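Blog Archive Recipes-ish About Contact

Blog > House and Kitchen > Soup winter

I made soup every week from the start of November to the end of January. I wanted to cut down the grocery bill and stop throwing out vegetables, and I wanted to learn to make soup without looking anything up. This post is what I wrote down along the way, cleaned up a little.

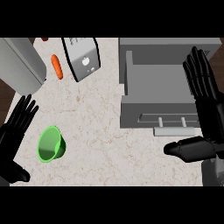
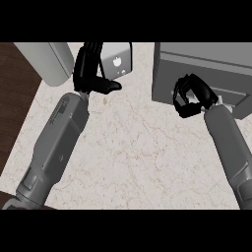 Pale marble and a dark wood edge in both.

I should say first that I was bad at soup. I could follow a recipe and get an acceptable result, but left alone I made brown water with things in it. My mother made good soup and never measured anything, and when I asked her how, she said you put it in until it's enough. I was 20 when I first asked her and it didn't help then either.

The pot

I used one pot the whole time. It's a Mäkelä, enameled, dark blue, with a chip on the lid handle. I bought it used from Gudrun Baumgart when she moved out of the house on Standeck Road and didn't want to carry it down the stairs. It's heavy enough that I leave it on the back burner between uses. I've read a lot of opinions on pots and most of them are written by people who own too many. A thick bottom matters because onions burn in a thin pot while you're looking for the salt. Beyond that I don't think mine does anything special.

Onions

Most of what I learned was about onions. Recipes say five minutes to soften an onion. In my kitchen, on my stove, it takes closer to twenty, and if I want them sweet it's longer than that. For the first few weeks I kept stopping early because the recipe said to, and the soup came out with a sharp taste at the back that no amount of salt would fix. Once I gave up on the clock and waited until the onions had gone yellow and slumped, everything got better.

I also salt them as soon as they go in. Anikó Vörös told me to do this years ago and I ignored her. She also told me to add a spoon of water if they start to catch on the bottom, and I ignored that too. Both are right.

Stock

I tried it three ways: cubes, homemade chicken stock, and plain water. The homemade stock was best, as you'd expect. The surprise was that water came second. The cubes I had made every soup taste like the same soup. With water, a leek soup tasted like leeks. I did have to use more vegetables and cook them longer in the fat before the water went in.

For chicken stock I now keep a bag in the freezer and put bones in it until it's full. Then I simmer the lot on an evening when I'm home anyway, with a bay leaf and the ends of whatever is around. I used to put in carrot tops and I've stopped. They made it bitter, or something did, and it went away when I left them out. I don't skim it much. If you care about clear stock you should skim it.

Beans

I went back and forth on this. Dried beans are cheaper and the cooking water is good in the soup. They also require knowing on one day what you want to eat the next, and I don't. I got around it by cooking a large batch when I thought of it and freezing them in their liquid in flat bags. Flat is important. I froze the first batch in a round tub and had to saw at it with a bread knife.

Lentils don't need any of this. The brown ones take half an hour and the red ones fall apart in less. Red lentils, a can of tomatoes, cumin and a lot of onion is probably the soup I made most often. It isn't nice to look at.

Lemon and vinegar

If I had to pick the one thing that changed how my food tastes, it would be acid at the end. I had been fixing flat soup with salt for my entire adult life. Often there was plenty of salt in it already and what it wanted was a squeeze of lemon or half a spoon of vinegar. Now I taste, add a little acid, taste again, and only then reach for the salt. Bean soups take more than you'd think. Potato soup takes very little before it starts tasting wrong.

I use plain white wine vinegar from Mirnis, the small grocery by the bus station, which sells it in big bottles with a hand-written label. Ville Jääskeläinen uses pickle brine from the jar and says it's the same thing. I tried it. It's all right in cabbage soup.

Failures

There were 2 I couldn't eat.

The first was a beet soup where I didn't wash the beets properly. It tasted of dirt, and there was also dirt in it. I tried straining it and the dirt taste stayed.

The second was a squash soup with too much cinnamon. I'd been aiming for a quarter teaspoon and the lid of the shaker came off. I took out what I could with a spoon and pretended it was fine for two bowls.

There was also a week of split pea that set like plaster in the fridge. That one was saved with water, a lot of it. Split pea keeps thickening overnight, so make it looser than you want it.

Money

I kept the receipts. For the three months I spent 866 on groceries in total, for one person who sometimes has company, and I had spent quite a bit more than that over the same months the winter before. Not all of the difference is soup. I also stopped buying lunch near work, since I was bringing a jar of soup with me most days, and I bought less meat without planning to. I didn't count the gas for the stove, and long simmering must cost something.

The waste went down more than the money did. The sad vegetables at the back of the drawer are fine in soup. Limp celery is fine. So is a soft carrot, and so is the outside of a cabbage if you slice it thin. Cucumber is not fine, in case you were wondering.

Bread

A week into it I realized I'd eat anything if there was toast with it. I didn't bake. I had plans to and even bought flour, which is still in the cupboard. I bought a large loaf, sliced it and froze it, and toasted it from frozen. Anca Chiriac came over one evening with cornbread and we ate it with the white bean and kale soup — that was the best meal of the winter and I only made half of it.

What I do now

I don't really have a recipe to give you. Fat in the pot, a lot of onion, salt, and then wait. Add the hard vegetables and let them cook in the fat for a while. Garlic after that so it doesn't burn. Water or stock to cover by an inch. Simmer until a fork goes through the hardest thing in there. Greens in the last few minutes. Acid, taste, salt. If it's thin I take out two ladles, mash them and put them back — I gave away my blender in the fall and haven't missed it much.

I'm going to keep going until it gets too warm. I still can't make a good mushroom soup, so that's next. I've tried it with dried ones and fresh ones and both times it came out gray and tasting mostly of cream. If you have a way that works, leave it in the comments.

4 comments

Hertta Turunen
For mushrooms, fry them dry first with no oil at all until they stop giving off water, then add the butter. And less cream than you think. I put in a spoon of soy sauce too but my family complains when I tell them.

souplady_g
Agree about cubes. I went back to them last year out of laziness and could taste them in everything. Do you peel your carrots for stock? I never have.

Ville J.
Pickle brine is the same thing.

Marten
The cinnamon thing happened to me with cayenne. I'd have taken the cinnamon.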